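Reading time: 2 minutes

Recording household tasks by hand: advice for contributors

Contributors to the Sultent programme record everyday chores with a hand-held gripper so that a learning system may be trained on them. The following advice concerns work with cloth at a table.

Clear the surface before starting and wipe the gripper fingers with a dry duster. Varnished tables reflect ceiling lights – switch off the one directly overhead where the room remains bright enough without it.

Begin each recording with the cloth at rest. Take hold of it close to a corner, lift, and move at an even pace. Fast sweeps blur a printed pattern and are of limited use for training. The free hand may steady the cloth but should stay clear of the gripper.

Fold the same cloth no more than 7 times in succession, then change to another. Crumple it between attempts and vary the starting position. Dropped cloths and failed folds should be kept and marked as such. The present collection holds 1568 recordings, of which 1046 concern cloth.

Questions on labelling may be addressed to Zohreh Parsa at Flevico.

Related items
Caring for varnished tables
Recording drawers and cupboards
Osagie: notes on storing tea towels

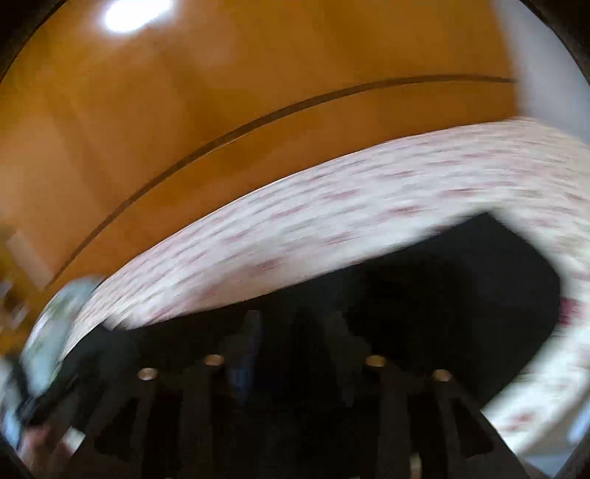
May a recording be made by a left-handed contributor?
Left-handed recordings are welcome and should be labelled as left-handed when they are submitted.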